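# Why Does a Lighthouse Blink?

If you stand on a beach at night near a lighthouse, you will see its light come and go. Flash, dark, dark, flash. It looks as if someone is turning a switch on and off. In most old lighthouses, the lamp stays lit all night long. Something else makes the flash.

## A lamp and a very big lens

The first lighthouse lamps burned oil. They were not very bright, and most of the light went the wrong way, up into the sky or down onto the rocks. A sailor a few miles out might not see it at all.

In the 1820s a French scientist named Augustin Fresnel (say "fray-NELL") worked out a better lens. His lens was built from many rings of glass, set one inside the other. Each ring bent the light a little, so that it all went out toward the sea in a strong, flat beam. The biggest of these lenses were taller than a grown-up.

Now think about that lens slowly turning around the lamp. The beams sweep over the water like the spokes of a wheel. When a beam points at you, you see a flash. When it moves on, you see dark.
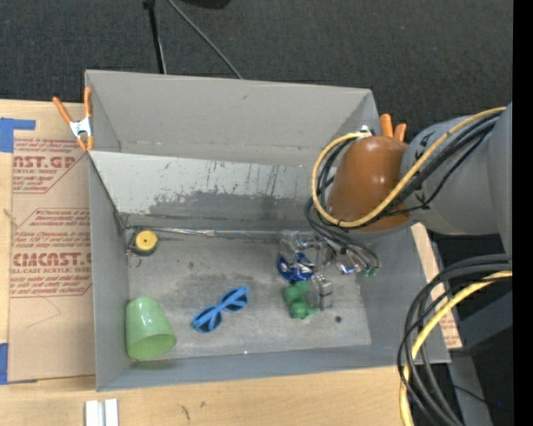
The lens was heavy, so it needed something to push it around. Before electric motors, keepers used a weight on a long chain or cable. The weight hung down inside the tower and sank slowly, and as it sank it turned a set of gears — much like a grandfather clock. Every few hours the keeper had to wind it back up to the top.

At Gutholm Light, the tower is 100 feet high and the keeper turned the crank 300 times to raise the weight. Morag Lamont grew up there. Her father was the last keeper, and she was allowed to help with the winding when she turned 13. "You did it in the cold and you did it in the dark," she says. "Then you went back to bed until the next one."

## Every light has its own pattern

Suppose you are on a ship and you see a flash. How do you know which lighthouse it is? You count the seconds.

Gutholm flashes once every ten seconds. The next light up the coast, at Jirnby, gives two quick flashes and then a long dark. Sailors have a list that tells them the pattern for each light. They time what they see, look it up, and find out where they are.

In the daytime you can't see the flashes well, so many towers are painted to look different from each other. Gutholm is plain white. Jirnby has two red stripes.

## Are there still keepers?

Very few. Most lights now run by themselves, with small electric lamps that really do switch on and off. Some of the old lenses have gone to museums. The one from Gutholm has more than 800 pieces of glass, and it takes Tamunoemi Babalola two days to clean it with a soft cloth.

## Try it

You need a flashlight, a dark room, and a friend.

1. Stand in the middle of the room with the flashlight held out level.
2. Turn around slowly at a steady speed.
3. Ask your friend to sit by the wall and count the seconds between flashes.

Now turn a bit faster and count again. Then trade places.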